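Can a robot put the mugs away yet? A talk with Chantal Li

By Yolanda Pastor
Aug 4, 2019

Chantal Li had already made the coffee when I got to Gisham, and she apologized twice for the washing up in the sink. "You'd think, given my job," she said, and left it there.

Her job, for those who haven't followed the small world of Previx, is teaching machines to do the chores most of us put off until after dinner. She came to it by way of restaurant kitchens (her mother ran one in Palania, and Chantal washed dishes there all through high school), and she still talks about plates the way a mechanic talks about engines, with affection and a certain amount of blame.

I asked her the question everyone asks her, which is when she thinks we'll all be able to stop doing the dishes. She laughed for quite a while. "My aunt asks me every Thanksgiving," she said. "I tell her, you can have a robot that does it slowly, or one that does it in my kitchen and only in my kitchen. You can't have the one you're picturing. Not for a good while."

The trouble, as she explains it, lies in how many different things we keep in one cupboard. A factory arm can pick up the same bolt all day long. A mug has a handle, and the handle might be facing you or the wall, and the next mug along is fatter, and somebody has set it down beside a pen.

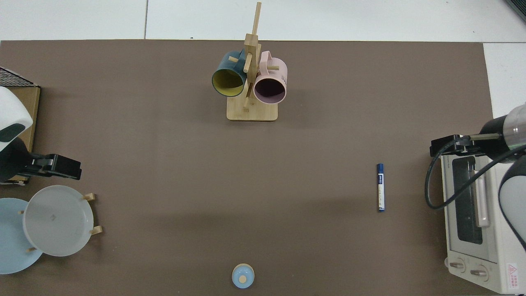 Two arms, two mugs on the tree, and a toaster oven within reach.

"People come in and they look at the oven, they want to see it make toast," Chantal said. "And I'm much more excited about the mug tree! Getting a handle over a little wooden peg is hard. You do it half asleep every morning and you have no idea how good you are at it."

She told me about one week in May when they ran the mug task 100 times, start to finish. It worked on 60 of them. She was thrilled, she said, and then she went home and told her husband, who asked whether he'd be allowed to drop 40 mugs and still be called helpful.

Plates bring their own troubles. A clear one is worse than a colored one, because the cameras have a hard time telling where it ends, and a dish rack asks for the plate to be standing up when it has usually been picked up lying flat. I said I had the same problem with my own rack at home, and she was kind enough to agree that it was probably the rack.

We got onto shops after that, over a second cup. Her friends at Arsenault, the housewares store, would dearly love something to restock the shelves at night, and she thinks they may get it before any of us get help at home. "A store puts things back in the same place," she said. "A family doesn't. I have found the can opener in the bathroom."

Before I left I asked whether she would want one of her machines in her own kitchen, sink and all. She thought about it, turning her cup around by the handle. "For the plates, yes, tomorrow," she said. "I'd still wash my mother's teapot myself."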